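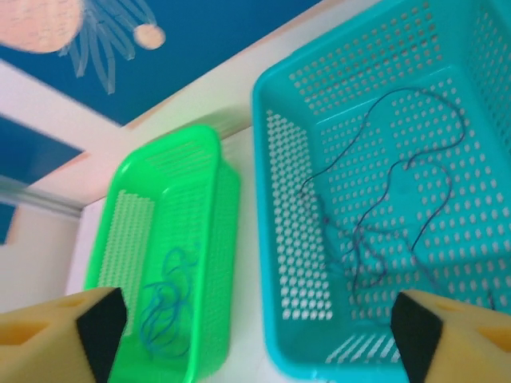 Words: Katherine Arango | Planholm shop pages | 15 December 2024

Planholm Desk Baskets, two sizes

Everybody owns a drawer of string. It goes in as several pieces and comes out as one. We can't fix the drawer, but we do sell baskets.

The Planholm Desk Basket is a plain plastic tray with holes in it, and we've been selling it since the November before last without anyone writing a song about it. The narrow one in green suits thin string, the sort you save from parcels and never use. The turquoise one is wider and deeper, so a long cord can wander across the floor of it in whatever loops it likes and still be found again.

Both have rounded rims, which your knuckles will appreciate. The holes mean you can see what's inside from the side, and that crumbs fall through on to the table, where they become somebody else's problem.

Will they untangle anything? No. Ranasinghe in our returns department would like this made very clear. Coil your cord before it goes in, or accept it as it is.
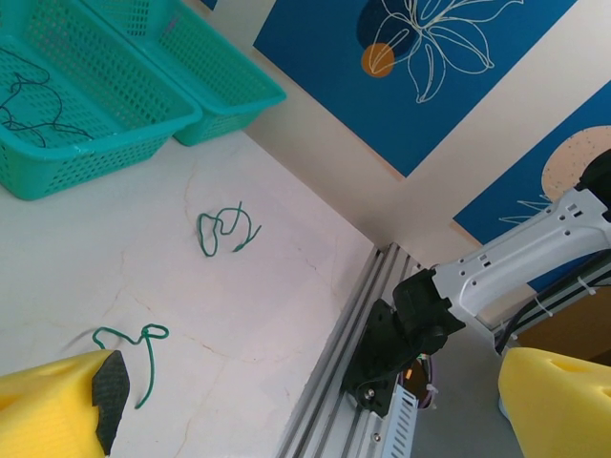

Teal baskets at the back of the table, two green wires lying on the table.

Our advice is to give each colour of wire its own basket and stick to it for as long as you can bear. At the Stiduvside shop the system lasted 30 days, a house record.

Good to know
Wash by hand in warm soapy water.
Sold singly. Lids are not available, and we have been asked.
Trade packs come in boxes of 40 or 100, one colour per box.
If you like your storage with a door on it, see the Karov cupboard, which costs a good deal more and hides a good deal more too.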